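Truvthorpe Home Forum > Storage and Joinery > Sagging shelf in a 2603 mm wardrobe run, fix or replace?

Posted by s_fahy, 22nd January

We use cookies to remember your login and display settings. By continuing to browse you accept our cookie policy.

s_fahy wrote:
Built-in robe, wall to wall, 2603 mm between the plaster returns. The previous owner put in a Brustby kit with one long top shelf in 16 mm melamine particleboard. It sits on end cleats and one centre upright that is not quite in the centre. The longer bay has a visible sag, 9 mm at the worst point with a straightedge across the front. Load is spare doonas, a suitcase and a few canvas bags of out-of-season clothes.

Options as I see them:
1. Flip the shelf over and add a rear cleat.
2. Replace with 18 mm ply, lipped front edge.
3. Add a second upright and lose some hanging width.

The hanging rail is fixed to the underside of the shelf, so whatever I do has to carry that as well.

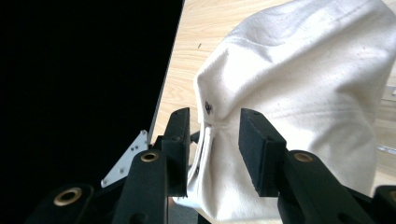
RE: Sagging shelf in a 2603 mm wardrobe run

arnulfo_m wrote:
Rear cleat first, regardless of which option you pick. A full-length cleat screwed to the studs supports the back edge continuously, and then you only have to deal with the front. Flipping the board on its own buys you a year or so. Particleboard creeps under sustained load and it will creep the other way.

For the front, glue and screw a 42 x 19 hardwood lipping on edge, flush with the top face. Most of your stiffness comes from the depth of that strip. Board thickness matters much less once it is there.

Valderrama_R wrote:
Disagree on keeping the melamine. Screws into the edge of 16 mm particleboard have very little to bite on, and with a rail hanging off the underside you are asking that joint to do a lot. I would go to 18 mm ply and move the rail load off the shelf altogether. End sockets on the walls, one centre bracket back to the upright.

Colour match is the only argument for keeping the old board, and it's above eye level.

arnulfo_m wrote:
The glue line does the work, the screws are only clamping it. Scuff the edge tape off first, obviously. I have done this on 13 shelves in a block of rentals and none has let go. Agree about the rail.

s_fahy wrote:
Thanks both. Wall behind is 90 mm stud, 10 mm plasterboard, studs at 450 centres according to the finder. Long bay is the left one. The Brustby upright is held with cam fittings top and bottom, so it can't simply be slid across without leaving holes in the base panel.

kbenavides wrote:
Has anybody asked what the loads are? A suitcase on a shelf is usually a full suitcase. Weigh the lot on bathroom scales before you buy timber. If it comes to more than 30 kg in the long bay I would be adding the second upright and not bothering with lipping at all. Hanging width is rarely as precious as people think, and two bays of mixed hanging and drawers work better than one long rail.
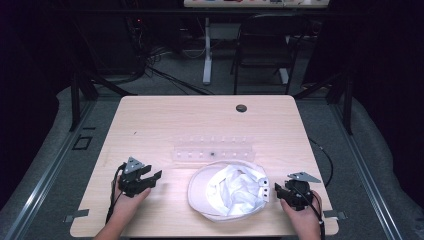 Two-handed work at the table.

Valderrama_R wrote:
A second upright is fine structurally, but check the door layout. If these are sliders, an upright that lands behind the overlap gives you a bay you can only reach into sideways. I have had to pull one out for that reason.

s_fahy wrote:
Sliders, three panels. The overlap would land more or less where the new upright wants to go, so option 3 is not attractive. Load is 24 kg including the suitcase. Rail not counted.

kbenavides wrote:
Then I withdraw option 3. Still think you should count the rail. Winter coats are heavier than bags of T-shirts.

huaranga wrote:
Coming in from the cabinet side. Ply with a lipping, rear cleat, rail on wall sockets. Use the Jurkero oval sockets if your rail is 30 x 15 oval, they have a lip that stops the rail lifting out. Fix into a timber packer where there is no stud. Hollow wall anchors will hold at first and work loose from the sideways movement of the hangers.

Also scribe the ends. At 2603 nominal the back of the opening will not be the same as the front. Measure at both and at mid-depth, cut to the largest, then plane to fit.

arnulfo_m wrote:
Scribing is wasted effort if there is a cleat on each end wall. Cut it 3 mm under and run a bead of gap filler.

huaranga wrote:
Filler cracks in a robe on an external wall. Each to their own.

s_fahy wrote:
One end is external. I'll scribe that one and cut the other short. Ply is on order from Ngubane, pickup in March, and the melamine can go in the shed. Will post the deflection figure once it has been loaded for a month.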